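The end of the big light

Lighting the bedroom used to mean a pendant in the middle of the ceiling and a switch by the door. A growing number of households are giving up on it.

When Lotine, a small lighting maker in Tristadport, asked its customers last March which lamp in the house they switched on most often, it had 2555 replies. Of those, 1366 named a lamp beside the bed. The ceiling light came a long way behind, and several people wrote in the margin that they had not used theirs in years. 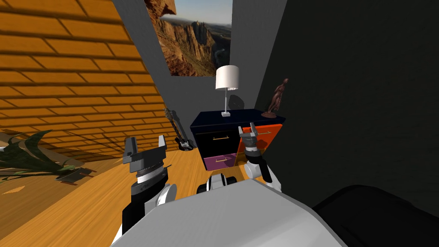
Khurram Virk

The firm works out of two rooms above a former chandlery on Murthy Street. It was set up to make reading lamps for boats, and the boat trade still pays part of the rent. Most of the orders now are for bedrooms. Shahram Jafarzadeh, who designs the lamps and packs a fair number of them himself, puts the change down to how people use the room.

"My parents went to bed to sleep," he says. "You put the light on, you found your pyjamas, you put the light off. Now people read in there, they work in there, they watch things, they eat toast. One bulb in the ceiling is no good for any of it."

The trouble with a ceiling light in a bedroom is easy enough to find. Lie down and look up. The bulb that was above your head when you were standing is now straight in front of your eyes, and a shade made to hide it from the side does nothing from below. Sit up with a book and your own head throws a shadow on the page.

A lamp at the side has its own problems, and height is the first of them. Jafarzadeh's rule is that the bottom of the shade should be level with your eyes when you are sitting up against the pillows. Any higher and you see the bulb. Much lower and the light falls on the top of the bedside table and stops there. He tells customers to sit in bed with a tape measure before they order, and he says that hardly any of them do, which is why he keeps a shelf for returns.

Shades matter more than people expect. A straight-sided shade sends light up and down in equal amounts and makes a clear patch on the wall behind. A cone spreads more of it downwards, on to the page. Thick card gives almost nothing through the sides. Thin linen glows, which looks pleasant from the doorway and can be tiring from the next pillow.

Then there is the bulb. The shops in Tristadport still sort theirs by watts, or by what the watts would have been, and it is hard to blame anyone for picking up the wrong box. For reading, look for something between 400 and 500 lumens, and a colour marked 2700K. The bluish bulbs sold for kitchens make a bedroom feel like a waiting room.

Couples are a separate matter. At the Grevine, a hotel on the harbour with 26 bedrooms, the owners took out every double wall light two winters ago and gave each side of the bed its own lamp and its own switch. It cost them more than the new carpets. Complaints about the lighting had been the commonest thing in the guest book, ahead of the gulls, and they have since dropped to one or two a season. The gulls are now first.
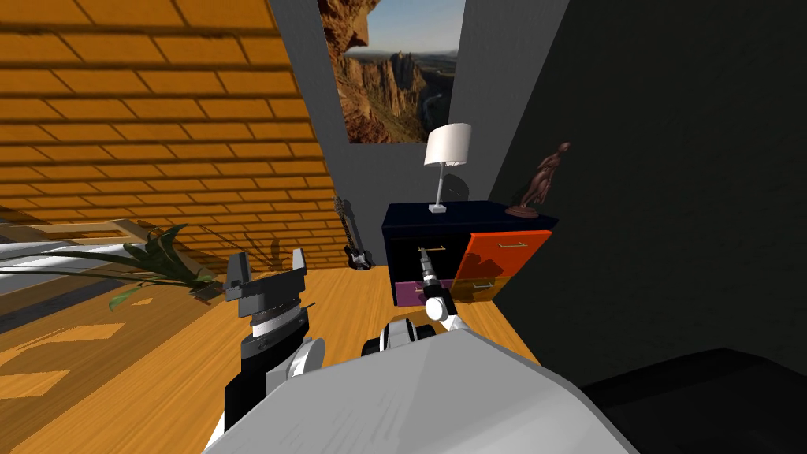 Dark bedroom furniture takes up a good deal of lamplight.

Colour is the part most people leave until last. A pale wall behind a lamp gives much of the light back to the room. A black or navy one keeps it, and the same lamp that seemed too bright in the shop can look weak at home. Dark rooms have been in fashion for some time, and Jafarzadeh can tell from the emails when someone has been painting. His usual answer is a second lamp somewhere low, on a chest of drawers or a stool, before anyone goes out to buy a stronger bulb.

He does not think the ceiling light will go altogether. You need it to find an earring, or to change a duvet cover, or when somebody is ill in the night. Electricians still fit one as a matter of course, and buyers would ask questions if it were missing. But he would put it on a dimmer and move the main switch to the bed.

Lotine expects to send out its 1000th lamp of the year before Christmas. It will have a plain white shade — they nearly all do. The firm offers nine colours, and green is being dropped in the spring.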